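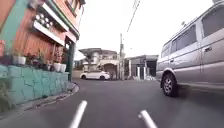

Figure 1. Street leading down to a T-shaped junction, minivan parked on the right.

Section 2. First drive on a public street

By now you have the Brellik rolling nicely across the workshop floor, and I know how tempting it is to head straight out the door! Please do the bench checks first. Roxana Villanueva and I wrote these steps after a long February of trial runs, and they go much faster with a friend along.

1. Charge the 4000 mAh pack fully and strap it down snugly.
2. Set the speed limit to 2 mph in the drive menu. You can raise it later, once you trust your steering.
3. Press the stop button on the remote and check that both drive wheels lock.
4. Pick a stretch with a clear view ahead and let your helper walk beside the robot, on the traffic side.

CAUTION: Stop for anyone at a gate or on a motorcycle, and wait until they are well clear.

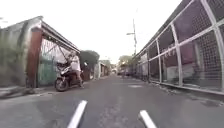 Figure 2. Straight street with a mesh fence along the right side.

5. Drive to the first corner and back, keeping a good arm's length from any curb - a little more if your casters are the small ones.

Note: Save the log before you switch off, or the run is lost.

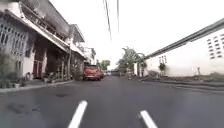

Can I run the Brellik in the rain?
Wait for a dry day, please. The motor housings are sealed, but the connector under the lid is open to splashes.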